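Lusutum Student Report: Safe Handling Rules for a Kitchen Arm

3. Method

Our project asked whether a short set of written rules could be checked automatically in simulation. We called the rule set Lavero. It has six rules, and this section covers the two that deal with knives and open dishes.

Rule 2 says that a held object must clear every board and dish on the counter before the arm moves sideways. The clearance is logged at each time step.

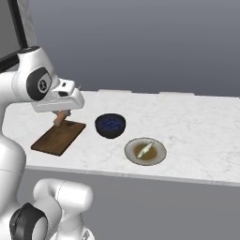
Figure 4. Gripper closed on a wooden handle above the cutting board.

We ran 4,000 trials in the Culham kitchen model. Of these, 1,134 were flagged under Rule 2. Most flags came from the first sideways move - the planner we used, Głowacki, takes the shortest path unless told otherwise. Adding a lift step brought the flags down to 800 in a repeat set of the same size.

Rule 5 covers knives at rest. A knife must lie fully on the board, and the arm may not pass over the blade while reaching for something else. We wrote this as a no-go box above the board. 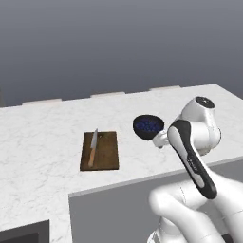 Figure 5. Knife on the board, gripper next to the bowl of berries.

The box was too wide at first and blocked some valid reaches to the bowl. We narrowed it in October and reran nearly 2,000 trials. Results for both rules are in Section 4. Rule 6 (stopping distance) was not tested.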